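Plutwood Parents Board > Home and Tidying > Soft toys: how are you all storing them?

Started by mintcushion, 23 November 2023

Right, I need help with the soft toys, because they have taken over the back bedroom.

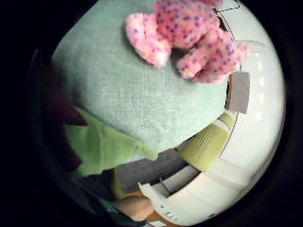 My youngest has turned eight and she will not part with a single one. I've tried a net in the corner (came down, took a lump of plaster with it), I've tried a big lidded box (she tips it all out to get to whatever is at the bottom) and now they mostly live in a heap with the cushions. The pink spotty one is the favourite at the moment so it gets to be on top. Everything else is wherever it landed.

What I'd like is something she can get into by herself, that doesn't need drilling into that wall again, and that I can shift to hoover. Budget is small. Has anyone got the Vikness tubs? Or the Dekker cube shelves with the fabric drawers? I keep going back and forth.

---

potting_shed_pam
We had the Dekker cubes for years. Good shelves, can't fault them, but the fabric drawers are a pain for soft toys. They look roomy and then you get one decent sized bear in and that's it, drawer's full. Ended up with one rabbit per drawer like a hotel!

---

Dunmore
Vikness tub here, the large one. It's fine. Handles are strong enough to drag it over carpet when it's full. My only grumble is they do the tip-it-all-out thing with the tub as well, so if that's your problem with the box I'm not sure you've solved it.

---

mintcushion
Dunmore -- that's what I was afraid of. It's always the thing at the bottom she wants, too. Pam, a rabbit hotel would go down extremely well in this house so don't put ideas in my head.

---

ErzsiA
Can I put in a word for just having fewer? I know, I know. But we did a big sort in July and kept 20 out of what must have been 200 (I have one child who inherited from four cousins). We did it together over a wet weekend, she picked, I kept my mouth shut. The rest went to the Vilside school fair and a few to my friend's dog. She has not asked for one of them since.

---

gearbox72
Sorry but I'm going to disagree with that one. My mum did "a big sort" when I was 9 and I still remember which ones went. There was a badger. If the child says she won't part with them then she won't part with them, it's her stuff. Find somewhere to put it.

---

ErzsiA
I did say she picked! I'm not going round the house with a bin bag at midnight.

---

gearbox72
Fair enough, I read that too fast. Still miss the badger though.

---

potting_shed_pam
There's a middle way. Half of them go in a suitcase on top of the wardrobe and you swap them over every couple of months. Mine used to get so excited when the case came down, it was like Christmas for the price of nothing. The ones she's attached to stay out the whole time, obviously.

---

Lajos Balogh
We use a beanbag cover. You buy the empty cover, no filling, and stuff the toys inside and zip it up. Then it's a seat. Ours holds a surprising amount and the boys fling themselves on it after school. Get one with a proper long zip down the side, the short ones are hopeless for getting your arm in.

---

mintcushion
Ooh. Lajos, that might be the one. How lumpy is it to sit on? And does it go flat when she takes a few out?

---

Lajos Balogh
Lumpy if you put in anything with hard eyes or a music box. We learnt to keep those out. Yes it goes a bit flat, so we put an old pillow at the bottom and that keeps the shape. Cotton canvas washes well, ours has been through the machine more times than I can remember.

---

Dunmore
Tried one of those. Within a week every toy was out on the floor and the cover was being worn as a sleeping bag. Your mileage may vary.

---

ErzsiA
While we're on washing -- how often are people doing the toys themselves? I put ours in a pillowcase with the end tied, cool wash, and dry them on the airer. They come out with the fluff a bit clumpy but a going over with a soft hairbrush sorts it.

---

potting_shed_pam
Twice a year here, plus whenever someone's been ill. Check the label first, I had a lamb go in one shape and come out another.

---

gearbox72
Don't cut the labels off either. My sister cuts them all off because they itch and then has no idea what can go in the machine.

---

mintcushion
Ours has strong feelings about labels, she likes rubbing them between her fingers, so they're all staying on whether I want them to or not.

OK so the plan is a beanbag cover for the big heap, and I'll ask her (ASK her, gearbox, I promise) whether some would like a holiday in Pam's suitcase. The favourites can stay on the cushion. If the cover turns into a sleeping bag I'll come back and get the Vikness one.

---

Lajos Balogh
Measure the gap before you order. Ours sounded small on the website and then it wouldn't go between the bed and the radiator, so it lives on the landing and everyone has to step round it.

---

mintcushion
Good shout. Off to find the tape measure.

---

Dunmore
Also if anyone wants a beanbag cover, one careful owner, I've got one going spare. Collect from Vilside.

---

mintcushion
Dunmore!! What colour is it? Sending you a message now.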